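Buy the Small Arm First, and Budget for the Table

Posted 3/18/18

Every budget season the same request comes up from small shops. They have money for one robot, the vendor has quoted a large one, and they want to know if the price is fair. The price usually is fair. My complaint is with the order in which things get bought.

The Hudgate plant, where I handled equipment planning until last July, makes molded parts and packs them by hand into trays. We had a quote from Grorard for a full packing cell and a second quote from Londex that came in lower and left out the guarding. Both proposals were well written. Both assumed that we knew how our parts would be laid out when they reached the robot, how many would be in reach at once, and what would happen when one was turned the wrong way. We did not know any of that. We had never had to say it out loud, as the people on the line handled it without being asked.

A shop in that position should spend a small amount before it spends a large one. Put a hobby-grade arm on a table, give it something to pick up and somewhere to put it, and find out which questions you can't answer. Our limit for this was 4,000 dollars, and I would set the same limit again.

The parts don't have to be your parts. Rubber ducks are fine. They have a head that points one way, they come in different colors, and they are awkward to hold compared with a block. A tray and a taped border give you the two facts that any packing job needs: where things are allowed to be, and where they are supposed to end up.

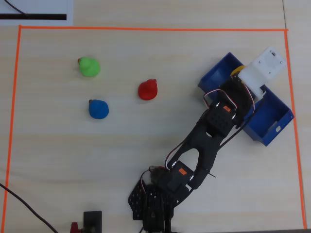
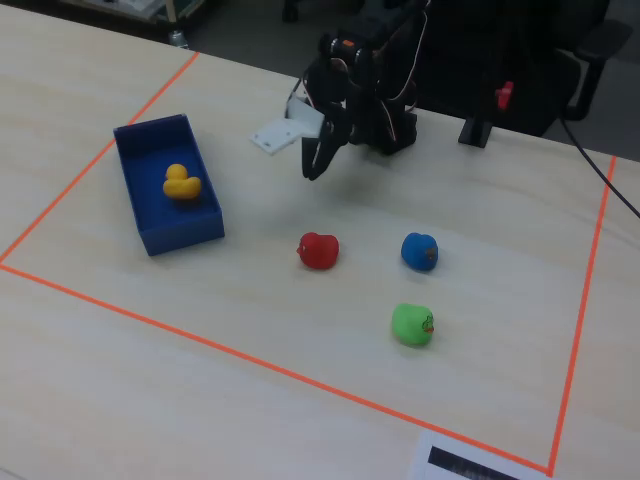
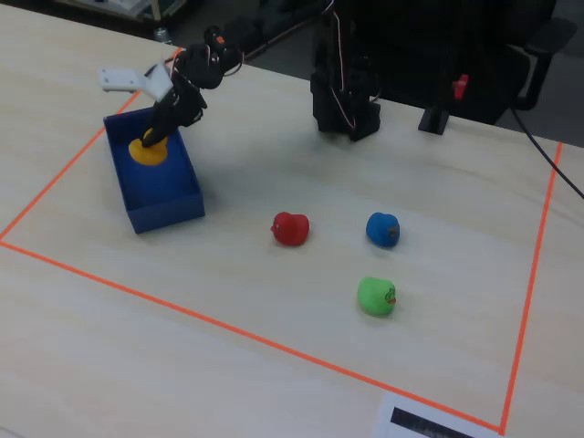
Bench work with an arm, a blue tray and rubber ducks inside a taped work area.

Look at how little of that is the robot. There is a table, a border and a container, and each of them is a decision that somebody has to make again at full size. How far from the base can the tray sit before the arm is reaching awkwardly? Does the tray need to be fixed down? If it can be turned at an angle, who is responsible for turning it back? In a vendor proposal these come under "site preparation by customer" and have no number next to them. On our project they were the part that ran over.

Cables are another one. On a bench they loop along the arm and run off across the table, and you learn to work around them. On a plant floor they need a route, a cover and a person to inspect them. I have read plenty of equipment requests and very few had a line for cable routing.

There are fair objections to this approach. A small arm built from servos and brackets will not tell you about cycle time. It won't carry your load, and it won't hold position the way an industrial arm does. If you take speed figures from it and put them in a business case, you will be wrong, and you will be wrong in writing. Keep it away from the payback calculation entirely.

The other objection is labor. The hardware is cheap and the hours are not. At Hudgate we gave two people three weeks and should have put those hours in the request from the start. We charged them to general maintenance instead, which made the trial look almost free and made the next year's maintenance budget hard to explain. Write the hours down, even if the total is uncomfortable.

What we got for it was a better specification. We went back to both vendors with a drawing of the work area, a rule for how parts could be presented, and a list of the orientations we would not ask the robot to handle. Grorard's price went down a little. Londex's went up, and the new figure had the guarding in it. For the first time we could compare the two on the same terms.

Sorrentino, our sister plant, skipped the bench stage and bought the cell outright. It runs. It also sits behind a manual sorting station that was not in the plan, with two operators who were not in the plan either - and their wages come out of a different budget, so the project is still reported as on target.

If your finance office won't approve a trial as capital equipment, ask for it as training or as engineering expense. The heading matters less than the timing. It has to be spent before the large quote is signed, while the answers can still change what you order.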